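How many demonstrations before a policy stops dropping test tubes?

Tsion Lemma
We're recording teleoperated runs for a two-arm lab task: one arm lifts a test tube from the rack, the other takes the pipette from its stand. So far I have 200 episodes, all with the rack in the same spot. The trained policy manages the tube well enough but goes wrong if I shift anything by 5 cm. Do I need more data or different data?

Moroz
More. We never got anything useful under 1,000.

Uvura
Different, I'd say. Move the rack and the beaker between episodes, and change which hole the tube starts in. Keep the runs where the operator misses and tries again - those taught ours to recover. Throw out the ones with long pauses, though. We cut 47 for that and training got steadier. Clear plastic and glass are hard on the cameras too, so vary the lighting a bit. Our bench at the point where the right gripper has closed on the tube:

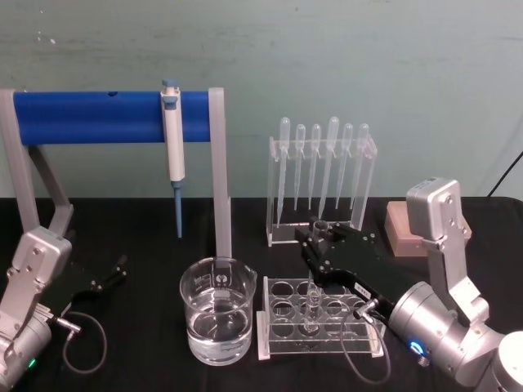
Skondham reckons the pauses matter less if you trim them instead of dropping the whole run, and says two operators are better than one because their habits differ.

Comments

Ivis: Did you randomise the start pose of the arms as well?

Uvura: Yes, by a small amount each time.

Tsion Lemma: Thanks. Starting again with the rack moved every run, will post results in April.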